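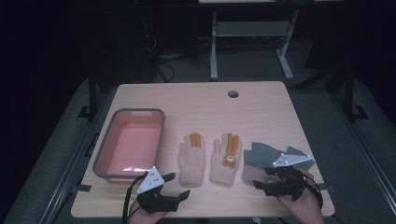

Visits > Robotics > Open day at Trimport

I'd been on the Trimport mailing list for ages without ever going to one of their open days, and then this Tuesday I had the afternoon free and drove over. It took me longer to find the door than to get there (the entrance is on the Sotel side of the building, past the loading bay, so ignore your phone). Parking is free after 2 p.m., and there was coffee!

They let us in by groups. Mine got the big hall first, where the Hirar line was sorting parcels at 900 an hour. It's loud, it's fast, and everybody filmed it, me included. After a while I'd had enough of conveyor noise and wandered into the room at the back, and that's where I ended up spending most of my visit.

Back there they teach robots to handle soft stuff. You hold a gripper in each hand, black jaws, a white triangle on top, a cable trailing off each one, and you do the job yourself so the machine can learn from the recording later. The job was knitwear. Gloves on a table, a pink basket next to them, and one of the gloves had a rabbit on it with two orange fingers for ears. I want that glove. I asked where they bought it and got a shrug.

Visitors could have a go, so of course I stood in line. Wow, it's hard! You lose all the feeling in your fingertips, and a knitted cuff just slides out of the jaws if you come at it from too high. I got one glove into the basket and dropped the second one twice. The kid after me did both on the first try, thanks very much.

One of the engineers told us they want 300 clean recordings of each task before they train anything, and the glove job was at 209. Mine went in the reject pile, I'm fairly sure.

The last stop was the Yammine arm, behind glass, folding dish towels. Slow, but the corners matched better than mine do at home. I left at 5 with a tote bag and a sore thumb. Next one's in January, and groups are capped at 32, so sign up early.

Recent visits
- A morning at the ferry workshop
- Inside a bakery that never closes
- Model train fair, second day

This site uses cookies to remember your settings. Accept | Manage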